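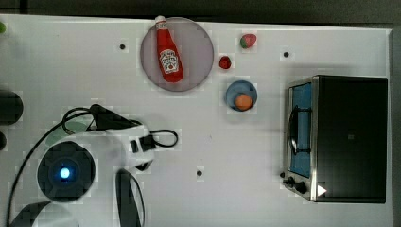 *Ketchup bottle on a plate, white tabletop.*

I run a small holding company called Clallent. It owns all of the shares in an operating company called Gincombe, which does the catering and gets paid for it, and it owns a trade mark, Trondudetti, that goes on our sauces. For the first couple of years I moved money between the two companies whenever one of them was short, and I wrote nothing down. Then I had to explain it all to a new accountant. I don't recommend it!

So this is how I do intercompany loans now. It's a paper-and-spreadsheet job, you can do it in an afternoon, and you don't need fancy software. I'm in Australia, so some of the terms are ours, and I'm a business owner and not a lawyer. Get your own lawyer or accountant to look over whatever you end up with, especially if there's real property or outside investors in the mix.

## Before you start

You'll want these on the desk:

- the constitution (or articles) of each company
- the latest balance sheet for each
- bank statements showing every transfer between them
- any agreement with your bank, the one most people forget

That last one matters. Our overdraft terms said Gincombe couldn't lend money to a related company without written consent. I'd signed it and I'd never read that page. If yours says something similar, ask for the consent first and put everything else on hold until you've got it in writing. Ours took four weeks.

## Step 1: Work out what each payment was

Go through the bank statements and put every transfer on its own row. I had 32 of them, which was more than I'd have guessed. Next to each one, write what it was meant to be:

- a loan
- a repayment
- a dividend
- a fee for services, such as bookkeeping or use of the trade mark
- one company paying the other one's bill

Be strict with yourself. You can't look back at a dividend and decide you'd like it better as a loan. If there's an old email or a minute that says what a payment was, go with that. Where you really can't tell, mark the row in yellow and take it to your accountant. I had a few yellow rows and I was glad I hadn't guessed, because one turned out to be GST on an invoice I'd forgotten about.

## Step 2: Write the loan agreement

Ours is four pages and could've been shorter. It covers:

- the full name and company number of lender and borrower
- the most that can be owed at any time
- the interest rate, or how you'll work it out
- when interest is paid
- when the loan has to be repaid, or that it's repayable on demand
- whether there's any security
- what happens if the borrower can't pay

Think about the repayment bit properly. On demand is simple, but it means the borrower has to show the whole lot as a current liability, and that can make a perfectly healthy company look wobbly on paper. We went with a fixed term for the main loan and kept on demand for small top-ups.

If the lender is putting in serious money, ask about security too. An unsecured lender stands in line with everybody else if the borrower goes under, and being the parent company doesn't move you up the line. Here you'd register the security interest on the PPSR, and there are time limits, so do it straight away — don't leave it in the drafts folder like I did.

## Step 3: Get each board to approve it separately

This feels silly when you're the director of both companies. Do it anyway. Each company makes its own decision, for its own reasons, and each gets its own minute.

In the lender's minute I note why the loan is good for the lender and that the directors looked at whether the borrower can pay it back. In the borrower's minute I note what the money is for and that the company can still pay its debts as they fall due. I also write down that I'm on both boards. Two short minutes, signed and dated, saved in two different folders.

If you've got other shareholders in one of the companies, slow down at this point and get advice. What's fine between a parent and a company it owns outright can be a real problem when somebody else owns a slice.

## Step 4: Sign it as the right company

Check the signature block. Then check it again. I once signed a document for Clallent over Gincombe's company number, and we had to do the whole thing over. Date it on the day you sign. Don't backdate it to match the transfer! If money has already moved, have the agreement say so and record the balance owing at the date of signing.

## Step 5: Keep it going

I keep a folder for this that we call Yurt (long story, there was a camping trip) and every March I sit down with it and do the following:

1. Match the loan balance in one company's books to the balance in the other's.
2. Charge the interest and actually transfer it.
3. Check we're still under the limit.
4. Tell the accountant about anything new.

The first time I did it the two balances didn't agree, and I spent an evening hunting for a transfer I'd entered twice. Now I put the loan's short name in the bank reference every single time, and it takes roughly an hour, with a cup of tea in the middle.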